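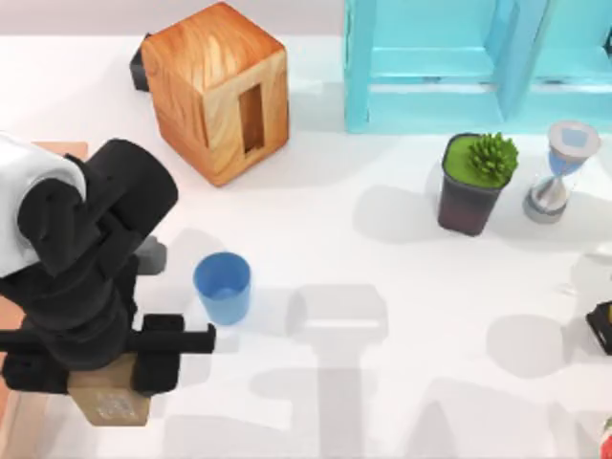
Turin, April

Hi all,

sorry for the silence, was travelling and then had a dead laptop for most of a week. Answering Vikas below, inline, and then a few things at the end about the 12 branch which people should read even if they don't care about the import stuff.

On Tuesday Vikas Bhatia wrote:

> I have been moving our shared calendars out of Wellora and into
> Huvo, using the importer in the current release. Small calendars
> come in fine. The big one (the building calendar, 845 entries
> after I cleaned it up) stops partway. The progress bar just sits
> there and the log has only this:
>
> import: parsed 439 of 845
> import: waiting on store
>
> No error, no crash. If I kill it and start over it stops at the
> same entry.

Same entry every time is the useful bit, thanks. I got your file and it hangs for me as well, same number. Entry 440 is a repeating event with no end date and an exception list where one of the exceptions falls before the start date. Wellora writes those when somebody drags the first occurrence of a series to a later day. Perfectly legal as far as I can read the format, just odd.

What we do with it is dumb. The expander walks forward from the start looking for a match for each exception, never finds one, keeps walking. No end date so it walks forever. It isn't waiting on the store at all, the log line is wrong, that message gets printed before the expander is called and should be after. I'll fix both.

Workaround until then: open the export in a text editor, find the entry (search for your "boiler room" series, it's the only one with that title), delete the first EXDATE line, save, import again. I did this with your file and all 845 went in. Took under a minute here.

> Second thing, possibly related. After importing, every reminder
> for past events fires at once when I open the program. I had to
> dismiss them one by one.

Not related but yes, known, and I'm sorry. Gerardo reported it in the winter and I said I'd look at it and then didn't. There's a setting that helps, Reminders > Ignore if older than, but it's off by default and it only applies at startup so you have to set it BEFORE the import and restart. Bad design, mine. In 12 it'll be on by default with a limit of one day and imports won't queue past reminders in the first place.

There's also a Dismiss All in the right-click menu of the reminder window. Should be a button. Ada Cattaneo has a patch for that, I need to merge it.

> Third, can I keep both programs running against the same server
> for some weeks, while people switch over? Or will they fight?

They will fight a bit. Reading is fine. Writing is fine too as long as the same event doesn't get edited from both sides between two syncs. If it does, Huvo asks you which one to keep, Wellora as far as I've seen just takes the last one and says nothing. So if somebody on your side loses a change, look there first. I would set Huvo to sync every five minutes during the changeover and put it back to thirty later.

Categories are the other trap. Wellora stores colors inside the category name, we don't, so if a Huvo user edits an event the color part gets dropped and it turns gray for everyone still on the old program. Nothing is lost on our side but people will complain. Cinzia Villa had this at her school and ended up telling everyone to leave colors alone until they were all moved. Worked ok for her I think - Cinzia correct me if not.

> Last, is there any chance of a week view that starts on the
> current day instead of Monday?

It's there! View > Rolling week. Hidden because it breaks printing. If you print from it you get Monday to Sunday anyway, with the header of the rolling week on top, so the dates don't match the columns. Do not print from it.

Ok. Branch 12.

Feature freeze is end of the month. What's in: the new sync engine, folder sharing, the rewritten search, the reminder changes above, Romanian and Finnish translations. What's out: attachments on recurring events (not ready, eats files in one case I can reproduce and one I can't), and the dark theme for the print dialog which I know some of you want but no one has touched it since last summer.

Store format changes. This matters. The first time you open 12 it converts your local store and the old version can't read it afterwards. It makes a copy first, in the same folder, with .old on the end. Check that you have the disk space, the copy is a full copy. Mine is 800 MB because I never delete anything, most people will be way under that. If you run the beta and the stable side by side use separate profiles, --profile on the command line, the profile picker in the GUI still remembers the wrong one sometimes.

Pană users: the connector needs the matching version. Old connector with new Huvo will look like it works, shows your calendars and everything, but sends nothing upstream. I want a version check that refuses to start. Marisa Mazza offered to write it, Marisa if you're still up for it let me know this week please, otherwise I do it badly myself.

Translations: strings are frozen from the same date. I changed eleven strings yesterday in the sharing dialog, sorry to everyone who had already finished it. The word "delegate" is gone, it's "share with" everywhere now. The Italian had three diferent words for it so maybe a good moment to pick one.

The list itself is moving too. Starnevska is shutting the old server, so the archive goes read only at the end of the month and new mail goes through the new host. Address stays the same. You shouldn't have to do anything except maybe check your spam folder the first few days. If you filter on List-Id that one changes, I'll post the new value when I have it.

Vikas, if the EXDATE thing doesn't do it send me the log with --verbose=3, off list is fine if there's private stuff in it. And please keep the original export around, I'd like to cut it down to a test case, with the names taken out ofcourse.

Gerardo, your tray icon bug is fixed in trunk since this morning, can you build and confirm? I only have the one desktop here to try it on.

Back on chat tomorow after lunch.

P.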